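Fendby Workshop News - May

From the back room: will it ever close a laptop?

Regular readers will know my feelings about the arm. It has had the pine table since winter, it has eaten more evenings than the kiln and the lathe put together, and the job it was set is one that my niece could do at age two. Open a laptop, close a laptop. I went in to see how the build is coming along and I'm still not sold.
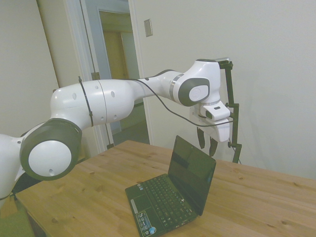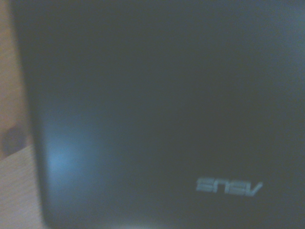

The arm over the open netbook, then the wrist camera's view of an ASUS lid.
Photos: Fendby Workshop / Derkidia build group

The Derkidia group, for those who skipped the last issue, is the bunch who meet at 7 p.m. and leave the lights on. Their idea is a helper for people with weak hands, something that could sit on a desk at home and deal with lids, drawers and the like. I have no quarrel with the idea. My quarrel is with the demo, where a thing gets done once, everybody claps, and the arm is then switched off before it can try again.

So I asked for numbers. The log had 2783 entries when I looked, and I was pleased until I learned that an entry can be anything, a full attempt or a false start or somebody nudging the table. They want 1000 clean attempts before they change the fingers. Fine, but who decides what clean means? At the moment it's whoever has the keyboard.

The wrist camera bothers me too. Get in close and what it has to go on is a big dark lid, a logo and a smear of blue glare. The group says the software can cope with that. Maybe so. I'd like to see it cope with the lamp moved, or with a different laptop.

To be fair, the cabling is far better than it was - the main cable is strapped to the arm now, and I no longer expect to lose an eyebrow to it. They have also written down how to start and stop the thing, all on 3 pages, taped inside the Snorradóttir cabinet. Please read them before you touch anything.

Older members will remember Brando, our label-sticking machine from 2007, which was also going to be ready by summer. It's under the stairs if anyone wants the motor.

The group would like more laptops to practice on, any make, working or dead. Leave them on the shelf by the sink with the charger if you still have it.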